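4. Settlement Delay and Fee Exposure in the Denudside Payment Channel

4.1 Setting and data

The Denudside channel is a two-way payment arrangement between a main chain, on which merchants hold their balances, and a faster side ledger, on which day-to-day sales are recorded. Sales are written to the side ledger as they happen and are carried over to the main chain in batches. The merchant bears the price risk of the coin between the moment of sale and the moment the batch is confirmed. The operator, Umus, bears the network fee for the batch transaction and recovers it from the merchants in proportion to the number of entries each has in the batch.

The data set covers 952 batches. For each batch we have the time of the first and last entry, the time at which the batch transaction was broadcast, the time of its first confirmation, the fee paid, and the number of distinct merchants. We do not have the identity of the buyers, and we did not ask for it. Merchant identifiers were replaced with random strings by Umus before the files were passed to us. The extract was closed on Jul 3, 2019 and no later batches were added, although the channel continued to operate.

Of the 952 batches, 319 contain entries from small sellers only, where a small seller is one whose account falls under the simplified terms of the operator. These are mostly sellers of handmade goods, printed matter and secondhand items who joined through the Tulness storefront. The remaining batches are mixed. No batch consists of large accounts only, so a direct comparison between small and large accounts at batch level is not possible. We therefore compare small-only batches with mixed batches throughout.

4.2 Definitions

Let the holding time of an entry be the interval between the time it was written to the side ledger and the time of the first confirmation of the batch that contains it. Holding time has two parts. The first is the queue time, which runs from the entry to the broadcast of the batch. The second is the chain time, which runs from the broadcast to the first confirmation. Queue time is under the control of the operator. Chain time depends on the fee offered and on the load of the main chain.

The price exposure of an entry is the absolute change in the coin price over the holding time, multiplied by the value of the entry at the time of sale. We use the absolute change because the question here is how uncertain the proceeds are. A seller who gains from a price rise during the holding time has been exposed to the same degree as one who loses by an equal amount.

The fee share of an entry is the batch fee divided by the number of entries in the batch. It is the same for every entry, whatever the value. A sale of low value therefore pays the same fee share as a sale of high value in the same batch, and as a fraction of proceeds it pays more. This rule was set by Umus at the start and was not changed during the period of the data.

4.3 Batch closing rule

A batch is closed when one of two conditions is met. Either the number of waiting entries reaches the size limit, or the oldest waiting entry reaches the age limit, set at 30 minutes. In both cases the batch is signed by 2 of the key holders and then broadcast. The signing step is not automatic. Biwott and Nyanda, in an internal note prepared for the operator, treat the signing delay as part of chain time. We place it in queue time, as the batch has not yet been seen by the network while it waits for signatures, and the offered fee can still be changed.

The difference in placement matters for the reading of the results. If signing is counted as chain time, then slow signing looks like network congestion, and the natural response is to raise the fee. Raising the fee has no effect on a batch that is waiting for a key holder. Several of the highest fees in the data were paid on batches for which most of the delay had already passed before broadcast.

4.4 Method

We fit holding time in two stages. In the first stage, queue time is regressed on the arrival rate of entries, the closing condition that applied, and a marker for small-only batches. In the second stage, chain time is regressed on the offered fee per byte, the count of unconfirmed transactions on the main chain at the time of broadcast, and the size of the batch transaction. Standard errors are clustered by calendar day, since load on the main chain is strongly correlated within a day.

The offered fee is not independent of load. The fee estimator used by Umus reads recent blocks and raises the offer when they are full. A simple regression of chain time on the fee would thus tend to show that higher fees go with longer waits. To deal with this, we use the change in estimator settings made in June as a source of variation. Before the change, the estimator looked at a long run of past blocks and reacted slowly. After it, the window was shorter. For a given level of load, batches before and after the change were offered different fees for reasons that are unrelated to the content of the batch.

This approach rests on the assumption that merchants did not change their behavior when the settings were changed. The change was not announced, and the fee share appears on merchant statements only as part of a monthly total. We found no break in the arrival rate of entries at the date of the change, nor in the mean value per entry.

Entries that were canceled before batch closing were dropped. Canceled entries leave a record on the side ledger but carry no fee share and no exposure for the seller. Batches that were broadcast more than once with a raised fee were kept, with the time of the first broadcast used as the start of chain time and the final fee used as the fee paid. An alternative treatment, in which each rebroadcast is taken as a new observation, was tried and gave estimates of the same sign with wider intervals.

4.5 Results

Small-only batches have longer queue times than mixed batches. Nearly all of them were closed by the age limit. Mixed batches were closed by the size limit in most cases during business hours and by the age limit at night. Once the closing condition is included in the first-stage regression, the marker for small-only batches loses most of its weight. The longer wait of small sellers is thus mainly a matter of low arrival rates, and the data give little support to the claim, raised by some merchants, that the operator signs their batches last.

A smaller effect remains. For batches closed by the age limit, those with small sellers only still wait longer for signatures. The effect is present at night and absent during the day. Shirima suggested in correspondence that night batches of low total value were left until a second key holder came on duty, and the signing log is consistent with this. We have no direct record of the decisions of key holders and do not take the matter further.

In the second stage, the offered fee shortens chain time when load is high and has no measurable effect when load is low. In the low-load state, the first confirmation comes with the next block at any fee above the relay minimum. The operator nevertheless paid well above that minimum on many such batches, particularly under the older settings, as the slow estimator kept offers high after a period of load had ended. The cost of this was passed on to sellers through the fee share.

Putting the two stages together, price exposure in small-only batches comes chiefly from queue time, and fee exposure comes chiefly from the low number of entries over which the batch fee is divided. The two work against each other. A lower age limit would cut queue time but would also reduce the number of entries per batch and so raise the fee share of each. A higher age limit would do the reverse. For a seller of low-priced goods the fee share is the larger of the two burdens at all levels of price volatility seen in the data.

4.6 Robustness

Three checks were made. The first drops the days with the highest load on the main chain. The second replaces first confirmation with a deeper confirmation, which is the point at which the Nyaga exchange credits deposits and is of more use to sellers who convert their proceeds at once. The third uses the median coin price across venues in place of the price quoted by a single venue. The ordering of the effects is unchanged in all three. With deeper confirmation, the chain time part grows for every batch by a similar amount, and the relative position of small-only batches improves slightly.

Godoy and Vergara have proposed that the fee share be set in proportion to value. We computed fee shares under their rule for the existing batches, holding the composition of the batches fixed. Under it, the burden on entries of low value falls in mixed batches and is little changed in small-only batches, where values are close to one another. The rule does not by itself correct for thin batches. Merging small-only batches with the next mixed batch would do so, at the price of a longer wait, and the choice between the two can be left to the seller at the time an account is opened.

Figure 4. Goods category: handmade, felt.
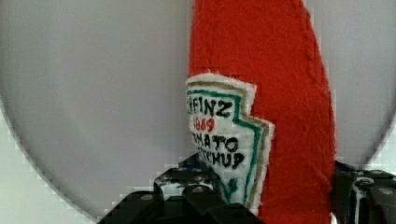

The merged-batch option would require one added field in the account record and no change to the signing procedure. Its effect on queue time depends on the arrival rate of mixed batches at night, for which the present extract is thin, and estimates for those hours should be read with that limit in mind.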